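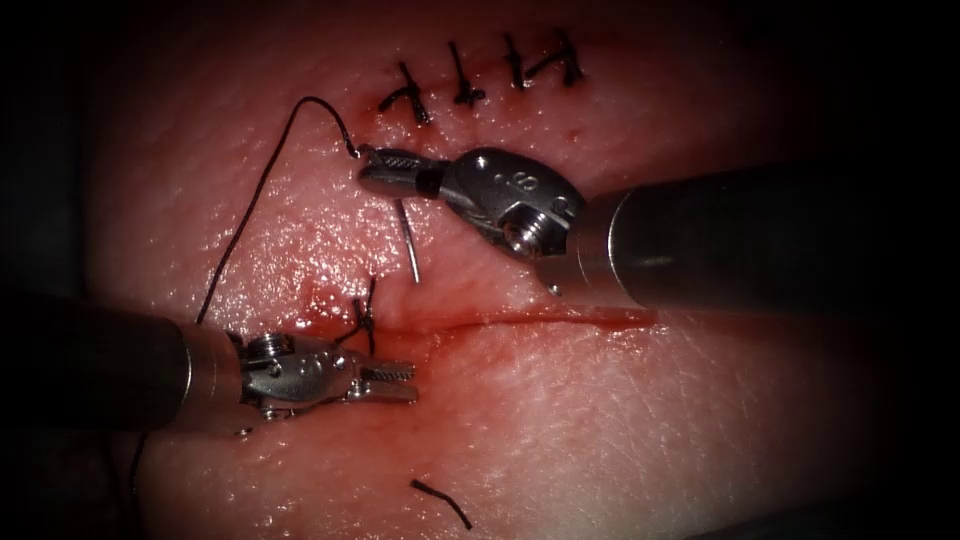

How a Surgical Robot's Instruments Are Looked After

A surgical robot does not decide anything by itself. A surgeon sits at a console and moves two handles, and the robot's arms copy those movements at a smaller size. The part that touches the patient is called an instrument. It is a long, thin shaft with a tiny wrist at the end and a pair of jaws after the wrist.

Different jaws do different jobs. A needle driver has short, strong jaws with a rough surface, so a curved or straight needle cannot spin in its grip. A grasper has slimmer jaws for holding tissue or thread. To sew, the surgeon usually needs two instruments: one to push the needle through and one to help pull the thread and tie the knot. The thread is called suture.

What moves the wrist?

There is no motor in the wrist. It would not fit. The motors are at the other end, outside the body, and they pull on thin steel cables that run down the inside of the shaft. The cables pass over small pulleys and turn the jaws on a pivot. Pull one cable and the jaws open. Pull its partner and they close.

Cables wear out. Each time one bends around a pulley, its wires rub together. After enough bending, a wire can snap and stick out - technicians call this fraying.

The checks

Taner Kahraman repairs training instruments at the Rendon workshop. Every Tuesday he puts each one through the same steps.

1. Wash the shaft and flush the inside with cleaning fluid. Dried blood makes the wrist stiff.
2. Look at the cables and pivot screws through a magnifier.
3. Open and close the jaws by hand. They should move smoothly, with no clicking.
4. Grip a piece of suture and tug. If it slides, the jaw surface is worn.
5. Mount the instrument on the arm and run the wrist to both ends of its travel.

The last step is called homing. The robot needs to know where "straight" is before it can copy a hand correctly. If a cable has stretched, the wrist ends up slightly crooked, and the instrument fails.

The workshop log for July lists 153 checks on 74 instruments. Of those, 2 instruments failed because of frayed cables. Both were taken out of use. A frayed cable is never glued or tied - the whole cable set is replaced, and then all five steps are done again.

Words to know

Shaft: the long tube of the instrument.
Pivot: the point a part turns around.
Homing: finding the starting position.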